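About Us

Notemside Evening School

Night classes for grown-ups with day jobs. Trades mostly. Some paperwork skills. Some cooking, because people kept asking.

We're at 515 Krishnan Street, side door, up the ramp. The front door belongs to the dentist. Please don't ring the dentist.

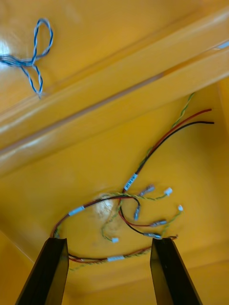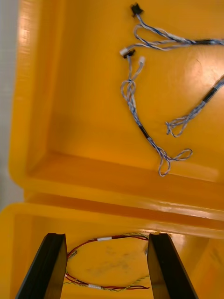

Twisted blue and white wire, both pictures.

How it started: one room, a bookkeeping class, folding chairs that pinched. The first students were mostly people running their own little outfits - lawn care, hair, a guy with a dump truck - who were good at the work and scared of the tax forms. They passed it on to their cousins. Then the cousins wanted to know if we did anything besides tax forms. So we did.

Now it's a full schedule. Still mostly word of mouth. We've never been good at advertising and this website is proof.

What we teach

Bookkeeping for very small businesses. Still the biggest class. Bring your shoebox of receipts, we mean it. You'll leave with them sorted and a system you might keep up past January.

Basic home wiring. Outlets, switches, reading a panel, knowing when to stop and call someone licensed. This course does not make you an electrician. It says so on the certificate, in fairly big type.

Small appliance repair. Toasters, lamps, vacuums, the odd sewing machine. You can bring your own broken thing in the second half of the term. No microwaves. No exceptions on microwaves.

Upholstery. Long class, runs late, wear shoes you don't care about. Waitlist most terms.

Kitchen basics. Knife work, stock, bread, eggs, one big pot meal a week. Taught across the street in the old Onero bakery, which still has its ovens. Smells great from the parking lot.

English conversation. Free. Always will be. Drop in whenever, leave whenever, coffee's on.

Writing a letter that gets an answer. Landlords, insurance, the county. Short course. Sounds silly until you need it.

We used to do welding. We'd love to do welding again. The ventilation quote came back and we all went quiet for a bit.

How a term works

Classes start at 6:30 and go to 9:00, with a break in the middle. Upholstery goes to 10:00. Two terms a year plus a short one in the summer when it's too hot to think. Fall sign-up opens in August and the popular stuff fills fast, so if you want upholstery don't wait til the week before.

Class size is small on purpose. Hands-on rooms take 7 students plus the teacher and that's the limit - we've tried squeezing in more and people ended up standing around watching someone else's elbows. Bookkeeping and conversation can go bigger.

Miss a night? Fine. Everybody does. Kids get sick, shifts get moved. Tell your teacher if you can and come to the catch-up night at the end of the month. Miss more than 3 in a row and we'll call, mainly to see if you're okay and also to see if somebody on the waitlist can have the spot.

No grades. Certificate if you finish. A few local employers ask to see them, most don't care, but people like having one and we like printing them on the good paper.

What it costs

Depends on the course. Current prices are on the sign-up page and we try hard not to change them mid year. Materials are included except for upholstery fabric, which you pick and you pay for, and you should see some of the choices.

If money's tight, say so on the form. There's a box. Tick it. We won't ask for pay stubs or a sad story. We have a fund, it comes from the spring supper and from past students, and it gets used up every year like it's supposed to.

Who teaches

People who do the work or did it for a long time. Most never planned on teaching. We sit in on a trial class before anyone gets a room, and we ask the students after. Some very skilled folks turned out to be terrible at explaining things. No hard feelings, and a couple of them fix our plumbing now.

If you want to teach something, send a page about what it is and who'd want it. Doesn't have to be fancy. We're short on sewing, basic plumbing, and anybody who can explain a car's brakes to a beginner.

The building

Old, warm in winter, too warm in spring. We share it with the dentist downstairs and Larkora Print on the ground floor rear, who do our flyers and put up with the hammering. Elevator works. It's slow. Accessible restroom is on the second floor next to the supply room, follow the green tape.

Parking: lot behind the building is free after 6:00. Street parking's metered on the Krishnan side. The 518 bus stops at the corner and the last one home leaves after class lets out, but not by much, so if you're on it let your teacher know and they'll get you out the door.

No childcare yet. We know. It's the thing we get asked about most and it's the thing we're working on hardest. Older kids can do homework in the front room if they're quiet-ish.

What we're up to next

A second wiring section. Replacing the chairs, finally, the last of the pinchers are going. A Saturday-style repair day where anybody can walk in with a busted lamp, once we sort out the insurance. More daytime stuff for people on night shift, who've been very patient with a place that has "evening" right in its name.

Also the supply room needs shelves. If you have shelves, call.

Visiting

Come see a class before you sign up. Any class except the first and last of term. Just stop by the office a little before 6:30 and somebody will walk you over. No appointment neccesary.

Office is open from 4:00 on class days. Phone gets answered from 4:00 too, before that it's the machine, and we do listen to the machine. Email is slower. Mail goes to 515 Krishnan Street, Notemside, and please write EVENING SCHOOL on it or the dentist gets it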